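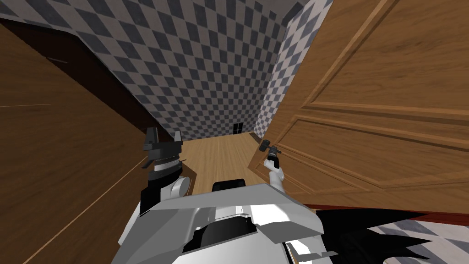 3. Opening doors

Chore robots get judged on folding and washing up, but they can't do either if they can't get into the room. For that reason our group took doors as the first task. All the work in this section was done in simulation, using a two-armed robot and a door with a lever handle. The right gripper takes the lever and the left arm is kept up and out of the way.

3.1 Method

Kwok-wai Yu built the room and the door. Wagner Vasconcelos wrote the control program, which we named Trelano. Each run was split into 6 stages, from finding the handle to passing through the doorway. We made 1000 runs and changed the stiffness of the handle and the weight of the door between them. A run counted as a pass only if the robot got through without letting the door hit its body.

3.2 Results

Finding the handle was the easy part. Most failures came later, when the gripper was holding the lever and the door had started to swing. A door moves in an arc and the hand has to follow it while the base moves as well. If the base was slow, the fingers slid along the lever and came off the end. Heavy doors made this worse. A stiff handle mattered less than we had expected.

We also tried 2 ways of using the left arm. Holding the edge of the door with it helped when the door was heavy, but the arm then had to be moved before the robot could pass.

3.3 Can it do the chore yet?

In our view, not in a real house. Our door has no closer, no draught behind it and no coat hanging on it. In a shop stockroom, where the doors are all the same, the answer might be different. We would like to repeat the test on a real door in October if the lab is free. The settings for each run are listed in Appendix B.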